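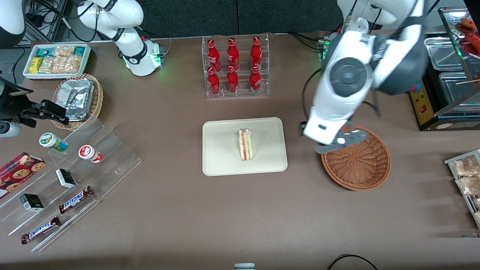 Parallel jaws or soft fingers for snack items on a two-arm setup

kestutis_lab
Posted Saturday, 9:12

Hello all. I have been reading this forum a long time and now I write my first topic, so please excuse my English if something is not clear.

We run a two-arm table with food retail items. The task is simple to say: take the ordered items and put them in a basket. The items are very different from each other. Chocolate bars in wrappers, aluminum bottles, small boxes, small jars with lids, bags of chips, and a triangle sandwich on a tray. The arms came with the standard two-jaw gripper and I am trying to decide if we should stay with it.

In the last two weeks I compared three options on the right arm, with the left arm kept as it was:

1. The standard jaws with the hard fingertips.
2. The same jaws with Karkier silicone tips, the thin ones.
3. The Arruda soft fingers, the two-finger version.

I made 117 picks with each one, same operator, same items, same order of items. I counted a pick as good only if the item was released inside the basket without visible damage.

My impressions. Hard tips are very good for the small boxes and for the jars if you take them by the lid. For the bottles they are acceptable, but the bottle rotates a little when the arm accelerates. Silicone tips solve the rotation almost fully. The soft fingers are the best for the sandwich and the worst for the chocolate bars when the bar is lying flat on the clear shelf, because the fingers are too thick to go under the edge of the wrapper.

The sandwich is my main problem. With hard tips I damaged it in more than half of the picks. The bread compresses, the filling goes out on the side, and then the next pick is not comparable with the previous one.

My question: does somebody use different grippers on the left and the right arm for this kind of work? Or is it better to have the same on both?

tolvar
Posted Saturday, 9:40

Same on both, always. You will regret it when you need to change which arm does what. We had a Hurner arm on one side with suction and jaws on the other, and each time the layout of the table changed, half of our recorded episodes became useless for the new layout.

Also, more than half damaged with hard tips sounds like a force problem to me. What closing force do you use? Did you change it between items?

kestutis_lab
Posted Saturday, 9:58

One fixed setting for everything. The operator closes until the controller says contact, and then it holds. I did not want to change the force per item because in teleoperation the operator has already enough to think about.

mirja_h
Posted Saturday, 10:21

Then I would say you did not compare grippers, you compared fingertips at one force. Soft fingers forgive a wrong force, hard tips do not. Of course they win on bread.

Please try the hard tips again with the force at the lowest setting only for the sandwich. I expect you will be surprised.

I also do not fully agree with tolvar. We have used different hands on left and right for more than one year and it is fine if the table is split clearly. Soft things on one side, hard things on the other. The trouble begins only if both arms must reach everything.

tolvar
Posted Saturday, 10:35

"If the table is split clearly" is a big if. In his photo the sandwich tray is in the middle, in front of the bottles, and both arms have a basket. Which side is the soft side?

mirja_h
Posted Saturday, 10:44

You move the tray. It is a tray.

tolvar
Posted Saturday, 10:50

And when the customer order changes you move it again. My point stays.

palletpaul
Posted Saturday, 11:30

Can I ask about the stepped shelf? I see the clear acrylic on the lower left and also under the bottles. We had a lot of trouble with clear acrylic and depth cameras. The camera sees through it or sees a reflection, and the height of the item is wrong by one step. Our operator did not notice because he looks with his eyes, but the policy trained on the depth data put the jaws straight into the shelf edge.

kestutis_lab
Posted Saturday, 11:52

Yes, we know this problem. For now we use only color images and the joint positions, no depth. But the fingers did touch the edge of the shelf many times, mostly with the soft fingers because they are wider when open. With the Alus wrist camera I could see the gap well. With only the fixed camera I could not judge it.

I should have written this in the first post: the soft fingers block a good part of the wrist camera view when they are open. For the bars this was maybe a bigger reason for failures than the thickness.

latrice_dvorak
Posted Saturday, 13:05

Latrice Dvorak here, I do integration for packing lines and I have used all three of the options in this thread, although with heavier products.

Some practical remarks.

Silicone tips wear. Ours began to lose grip after about 400 cycles on printed cardboard, and wrappers leave a thin film on them. Clean them with alcohol at the start of the shift and write down when you changed them, otherwise your numbers in February and your numbers in summer are not from the same gripper.

For metal bottles, grip below the shoulder, where the wall is straight. When the bottles stand in two rows on steps, start with the front row and let the operator come from above with the jaws turned so that one finger goes between two bottles. If the finger is thicker than the gap you push the neighbor. Measure the gap before you buy anything! I have seen a project order 44 sets of fingers which did not fit between the products.

For a sandwich standing on its cut edge, I would take it across the two flat faces, low, with wide pads. The tip area is more important than the softness of the material. A hard pad with a large surface will damage less than a soft one that touches only in a small place.

mirja_h
Posted Saturday, 13:20

Agree on the pad area. This is what I wanted to say with the force, but you said it better. Pressure, not force.

kestutis_lab
Posted Saturday, 13:48

Thank you Latrice, this is very useful. The jaws now are narrow, so the contact on the bread is very small. I can print wide pads and screw them on the same mount.

But then the wide pads do not fit between the bottles, I think. So I am again at my first question, different on left and right.

latrice_dvorak
Posted Saturday, 14:02

Measure first. You may have more room than you think if you come from the front at an angle and not from straight above. And a pad can be wide in one direction only.

wexel
Posted Saturday, 15:17

I would look at a tool changer. Jaws for most items, soft fingers when the sandwich comes. Then both arms are equal and tolvar is happy.

tolvar
Posted Saturday, 15:31

I am not happy. A tool changer adds weight at the wrist and some seconds for each change, and for teleoperated data you get long pieces of recording where the arm only changes its hand. For one sandwich in the order it is too much in my opinion.

wexel
Posted Saturday, 15:44

You can trim these pieces out. We do it.

palletpaul
Posted Saturday, 16:10

What about the bags of chips? I see some at the back and more on the wire rack on the right side. In my experience these are harder than the sandwich. If you pinch the air part of the bag it slides out, and if you pinch the sealed edge it swings and misses the basket.

kestutis_lab
Posted Saturday, 16:33

The bags were not in the comparison, only the bars, bottles, boxes, jars and sandwich. I tried a few bags by hand control to see. Silicone tips on the top seal were the best, and you are right about the swinging. We wait a moment above the basket before opening the jaws. It costs time.

My plan for next week: lowest force for the sandwich with hard tips, as mirja_h says, then printed pads, wide in one direction, with a silicone sheet on top. The same on both arms for now – tolvar, you won this part. I will write the counts per item and not only the total, and I will note which camera the operator was looking at.

tolvar
Posted Saturday, 16:41

Per item is good. Please also separate "dropped" from "damaged", they have different causes.

mirja_h
Posted Saturday, 17:05

And use a fresh sandwich for each pick, or at least note which number of pick it is for the same sandwich. After three picks it is a different object.

kestutis_lab
Posted Saturday, 17:12

This will be an expensive test, but yes. What thickness of silicone sheet do you use, Latrice? I have 2 mm here and can order thicker.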